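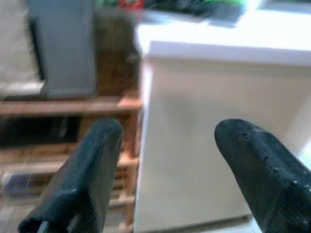
The grip-release fault on the Lokby two-arm unit is now traced, and the unit is back on the laundry task with a software limit in place. On January runs the right gripper sometimes stayed closed after an open command, with cloth still between the fingers. Wear was the first suspect. The fingers do show use: the tip of the right one is slightly scuffed, and the left one has the band of fine ridges that grips fabric and can also catch a loose thread. Aleksi Nurmi swapped both fingers for new ones and the fault came back the same afternoon, so the finger parts were ruled out.

The logs gave a better lead. Of 2,000 logged open commands, 72 ended in a timeout, and every timeout came with the wrist rotated close to its end stop. In that position the cable between wrist and arm is pulled tight at the connector. The gripper controller then loses its position signal for an instant, treats the last good value as current, and holds. It reports no error until the timeout expires.

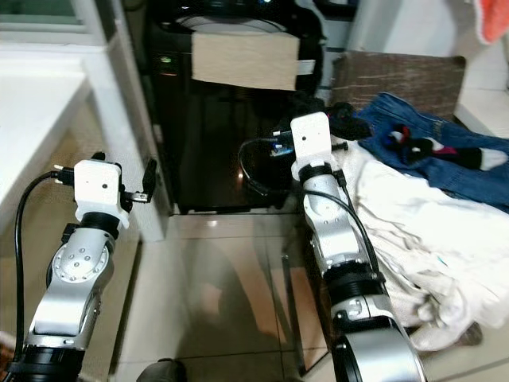
Hertta Huttunen asked whether holding is the wrong default, given that an arm which keeps its grip while the other arm moves can tear a garment or drag it across the floor. She would prefer both arms to stop as soon as the signal drops, with release left to the operator.

We agree on the stop. Until now a hold on one side did not pause the other, and that was a gap in the safety logic regardless of the cable. From this release, a lost position signal on either gripper pauses both arms within 200 ms and shows a fault on the operator screen.
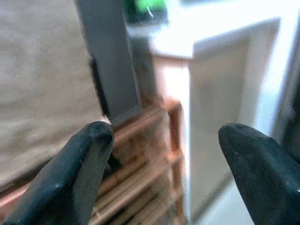

Wrist rotation is also limited in software to keep the cable slack. The cost is small – a few side-on grasps now need a second approach. Since the change we have logged 490 open commands with no timeouts. That is too few to close the ticket.

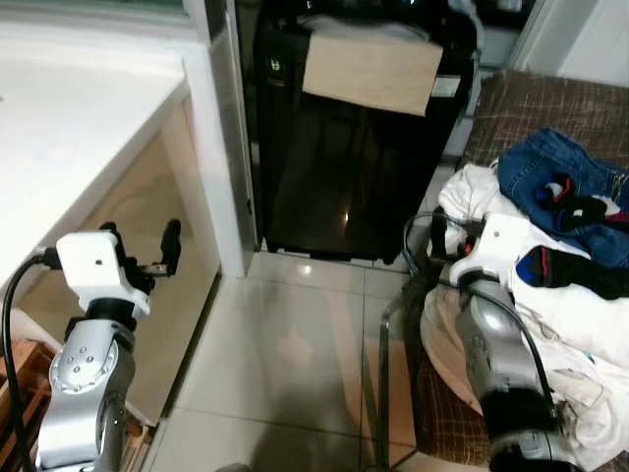
A longer cable with a clamp at the wrist is on order from Cletix. Until it is fitted, please do the following on every unit:

- Install the new release before the next run.
- Check that the wrist connector is fully seated on both arms.
- If a gripper holds, press stop before reaching in. Do not pull the cloth free by hand while the arm is powered.

Send logs of any further timeouts to Leif Þórarinsdóttir.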